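1er août 2022

Levée tôt, mal dormi, trop chaud déjà. Britta a téléphoné pendant le café pour dire qu'ils seront 10 samedi finalement et pas 4. Bon. Donc boissons à revoir, chaises à revoir, tout à revoir.

Passé la matinée à trier les boissons sur la table blanche. Sorti l'eau d'abord, puis le reste derrière. L'étiquette bleu clair, tout en chinois sauf les chiffres – pH 7,5 et trois zéros à la file. Nele dit que c'est gras, sucre, énergie. Je la crois, elle a fait deux ans de cours. La bouteille foncée à bande verte, aucune idée de qui l'a achetée. Pas moi.

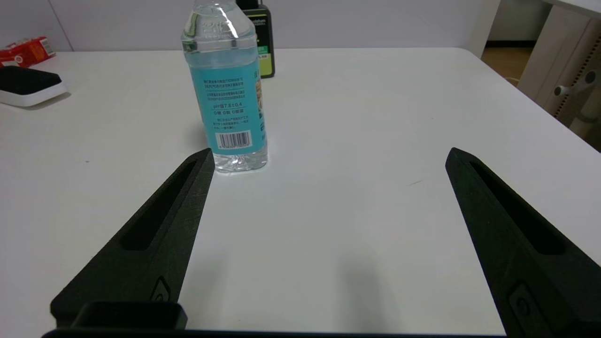

L'eau devant, la bouteille verte derrière.

Ensuite les canettes... enfin les boîtes, je ne sais jamais comment dire. Voulais noter les dates dans le cahier. Rien trouvé de lisible sur le dessus, les lettres sont juste frappées dans le métal, même avec mes lunettes j'ai renoncé. Jamie veut garder les languettes pour son école, une histoire de collecte, il lui en faut 400. Il en a 16. On n'est pas rendus.
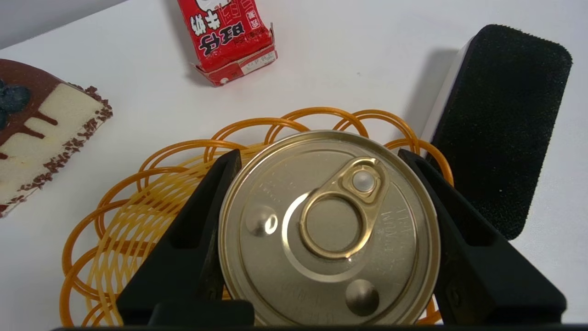 Couvercle vu de dessus, texte illisible !

Midi : restes de riz, un concombre. Mangé debout. Hòa est passé rendre la glacière, resté cinq minutes, reparti avec mon parapluie alors qu'il fait grand soleil. Il dit qu'il pleuvra ce soir. On vera.

Regardé encore les couvercles après, à cause du soleil je crois. Ce doré un peu laiton, avec les petites rayures, et l'anneau plus foncé que le reste. Joli, pour une chose qu'on jette. Mamie gardait ses boutons dans des boîtes de cette couleur-là – où sont passés ces boutons d'ailleurs ? Demander à Henrike.
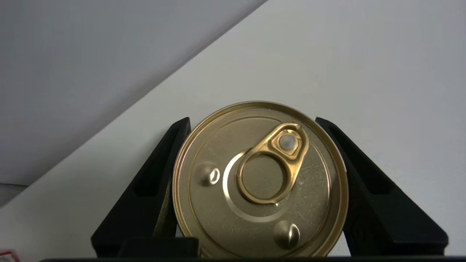 Pour demain

Glaçons. Rappeler Britta pour les chaises. Gobelets, les grands. Faire de la place en bas du frigo, jeter le vieux pot de moutarde. Récuperer le parapluie.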